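Assistant Coach, Under-12 Girls Soccer
Greenwood Youth Soccer Club

We need an assistant coach for the fall season, starting in September. Our last one moved to Clisavberg for a job that pays money, and we wish her well.

You'd be working with Yanling Qin, who has run the under-12s for nine seasons and has strong feelings about throw-ins. Practice is twice a week at 5:30 at the Drisevcombe fields, with one game each weekend. Away games go as far as Zamberg. You will learn where every gas station restroom is between here and there.

Pay is $2,576 for the season, in 2 installments. There's also a $200 allowance for gear, so please don't spend it all on a whistle.

What you'd do: run warm-ups and small-sided drills, help with substitutions, fill in when Yanling is away, and keep the equipment shed in a state where a person can walk into it. You'd also answer emails from parents about playing time. There are 70 families in the age group and they all own phones.

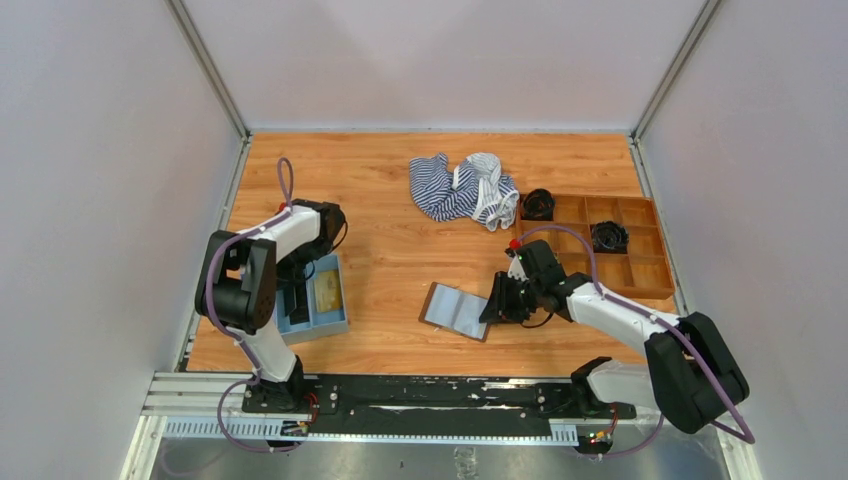
Wooden tabletop with a tray and a blue-gray box.

You should have played or coached at some level, and high school counts. A basic coaching license is nice to have, and we'll pay for the course if you don't hold one. You must pass a background check and have current first aid training, or get it before the first practice. Your own car helps a lot. A loud voice helps more.

We play everyone at least half of every game, including the ones we would like to win. If that's going to eat at you, the club has an adult league on the same fields, and they're always short a goalkeeper.

To apply, send Yanling a short note about yourself and two references who have seen you around kids. Skip the formation diagrams. Interviews are at the clubhouse and include one practice session, so wear shoes you can run in.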